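Search this site Search

Hindudcombe gets its name back on the map

The village of Hindudcombe is a place in its own right again. From the end of March it will have its own parish boundary, its own entry in the county gazetteer and, best of all for anyone who has ever tried to give directions to it, its own name on the road signs. For as long as most residents can remember it has been counted in with Florkotcombe, its larger neighbour across the river Pap, and plenty of official maps left it off altogether.

The new parish takes in everything between the west bank of the Pap and the old Gruveck road, including the mill cottages, the chapel and both halves of Upper Lane. Its population at the start will be 2,605, which makes it bigger than several parishes that have never had to argue for their existence. 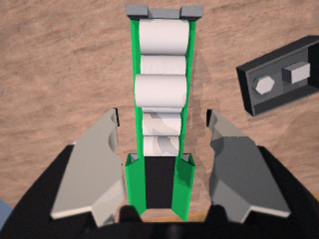

Milagros Dizon wrote to us within minutes of the decision to say that she had been putting Hindudcombe on her envelopes all along, whatever the post office thought, and that she would now like the bus timetable corrected too.

The timetable is on the list! So are the flood maps, where the village appears as a blank patch with a footpath through it, and the library catalogue, where local photographs are filed under Florkotcombe West. That name was coined for a survey and never caught on with a single person living there.

The line itself took some settling. The first draft followed the Pap all the way down, which looked tidy on paper but put the allotments in one parish and their gate in the other. Gyula Hajdu, who drew the final version, walked the whole length of it with the old tithe map under his arm and moved the boundary to the hedge bank. 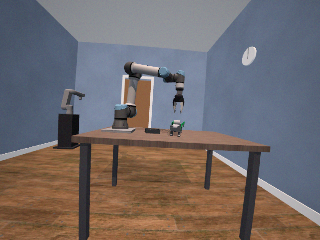 He also found 4 of the original boundary stones, one of them doing good service as a step behind the chapel. They are going to stay where they are, with a small plate beside each – and there will be a leaflet with a walk linking them up. It's a lovely route, muddy at the Gruveck end.

Florkotcombe keeps the recreation ground, the cemetery and the name of the joint primary school. Ildikó Farkas, clerk to the old parish, said the two villages would go on sharing a grit lorry and a summer fair, and that she was delighted to be handing over a box of Hindudcombe papers that had sat in her office under the wrong label.
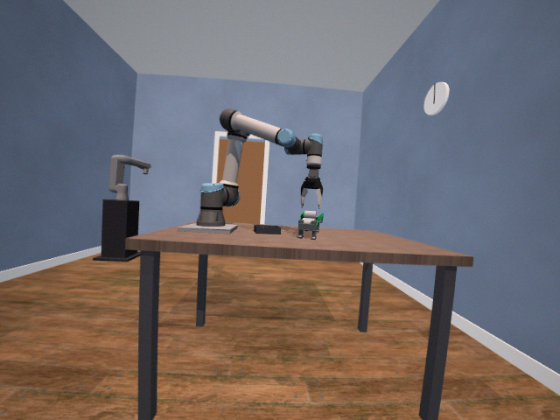 Robot arm mounted on a wooden table.

The new parish will have 7 seats, and nominations are open now. Forms can be picked up from the chapel porch or the Florkotcombe office, and need to be back by noon on the last day of the month. More than 200 people came to the open evening, so there ought to be a proper contest.

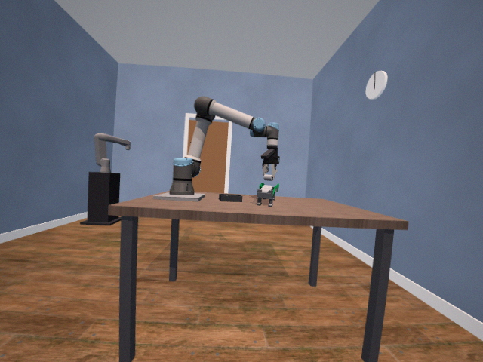 Teemu Väisänen and Uriel Troncoso have both said they will stand, Väisänen for Upper Lane and Troncoso for the mill end. The first meeting will be held in the chapel at 7.30pm, with the design of the village sign first on the agenda. Sketches are welcome from anyone, of any age, on paper no bigger than A3.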